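# Évaluation du service Grender pour le tri de pièces de freinage

Rapport de projet, deuxième année, option robotique. Remis en novembre.

## 1. Le sujet, tel qu'on nous l'a donné

L'énoncé tenait en quatre lignes : prendre en main l'offre Grender (location d'une cellule à deux bras, logiciel Herex compris), lui faire ranger des plaquettes de frein dans un bac, puis dire à l'école si elle doit signer pour un an. On nous a précisé que le projet était « plutôt simple ». Nous avons gardé le mail.

L'offre se présente en trois formules. Nous avions celle du milieu, qui donne droit à l'assistance par messagerie, à 40 heures de téléopération et à un manuel de démarrage traduit en français par quelqu'un de visiblement pressé. La « pince » y devient un « pincement » dès la page 11, et le reste.

## 2. Mise en place

La brochure annonce une installation en une matinée. C'est exact, à condition de compter la matinée à partir du moment où l'on a trouvé le bon adaptateur. Le montage physique se passe bien, les bras se fixent en hauteur et descendent vers la table, ce qui libère le plan de travail. Nous avons posé un grand tapis brun sur la table blanche parce que la vision de Herex supporte mal les surfaces claires, détail que le manuel aborde en annexe.

Pour les essais, nous avons pris des plaquettes de frein, de petites pièces rondes noires et un bac métallique peu profond.

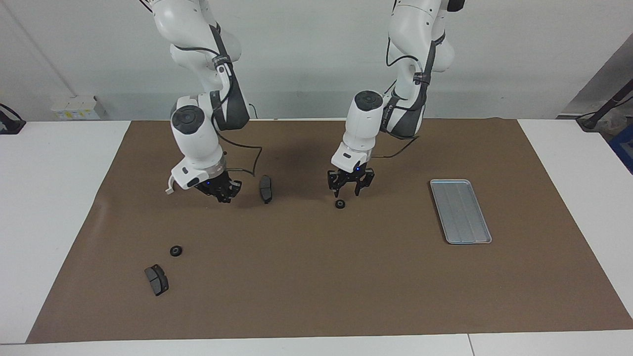 *Figure 1 : les deux bras au-dessus du tapis, bac encore vide à droite.*

Les petites pièces rondes servent de pièges : le système doit les laisser en place et ne prendre que les plaquettes. Sur ce point, Herex a été irréprochable. Il a parfois aussi laissé les plaquettes, par cohérence sans doute.

## 3. Protocole

Nous avons fait 40 essais, répartis en 4 séries :

- plaquette à plat, seule sur le tapis ;
- plaquette à plat, avec des pièces rondes à côté ;
- plaquette posée sur chant ;
- plaquette et bac déplacés entre deux essais.

Un essai est réussi quand la plaquette finit dans le bac sans intervention humaine. Le fait de pousser discrètement la table du genou compte comme une intervention. Nous avons ajouté cette règle après la première série.

## 4. Résultats

Sur l'ensemble, 11 essais ont échoué. Aucun dans la première série, que le vendeur aurait sûrement souhaité voir suivie d'aucune autre. La plupart des échecs viennent de la plaquette sur chant : les doigts se referment sur le bord, la pièce pivote, et le logiciel affiche « saisie confirmée » avec un aplomb que nous lui envions. Le module de détection de glissement, baptisé Drundinine et facturé à part, est censé corriger cela. Nous l'avons activé pour la dernière série. Il détecte très bien le glissement, et il en informe l'utilisateur.

Le déplacement du bac pose moins de problèmes que prévu. Herex retrouve le rebord métallique et recalcule sa trajectoire en quelques secondes. Les reflets le font hésiter quand l'éclairage du plafond tombe droit dessus ; éteindre une rangée de néons a suffi, au prix de quelques remarques du groupe voisin.

La téléopération est la bonne surprise du lot. Avec les deux manettes fournies, un débutant arrive à saisir une plaquette après quelques minutes. On voit vite que la difficulté est d'orienter la pince, bien plus que de l'amener au-dessus de la pièce. Les câbles demandent aussi de l'attention : une boucle trop longue au poignet finit par pendre devant la pièce qu'on cherche à prendre. Le manuel conseille de les « habiller avec goût ».

Vue de dessus, la disposition pour une plaquette seule est la suivante, avec le bac à gauche et un bras du côté opposé.

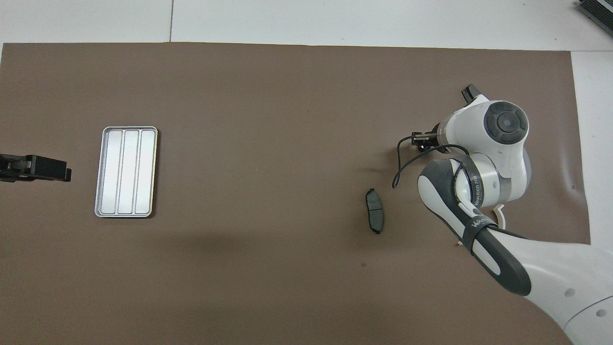 ## 5. Assistance et coût

Nous avons écrit à l'assistance à plusieurs reprises. Les réponses arrivent dans la journée, polies, et commencent toutes par nous demander si l'appareil est branché. Une fois cette étape franchie, le technicien connaît son affaire, et c'est lui qui nous a signalé le réglage de hauteur d'approche, absent du manuel.

Pour comparer, nous avons demandé un devis à Navickas, qui loue une cellule à un seul bras. C'est moins cher, mais le logiciel ne gère pas la téléopération et l'installation est à la charge du client. Le devis lui-même nous est parvenu dans un format que nous n'avons pas réussi à ouvrir sur les postes de l'école.

## 6. Avis

Nous recommandons la formule intermédiaire de Grender pour les travaux pratiques, sans l'option Drundinine, et pour un semestre avant de s'engager sur l'année. Il faudra prévoir un tapis mat, des câbles raccourcis au poignet et une fiche d'une page pour remplacer le manuel. Nous l'avons commencée ; elle figure en annexe B, avec le mot « pince » partout.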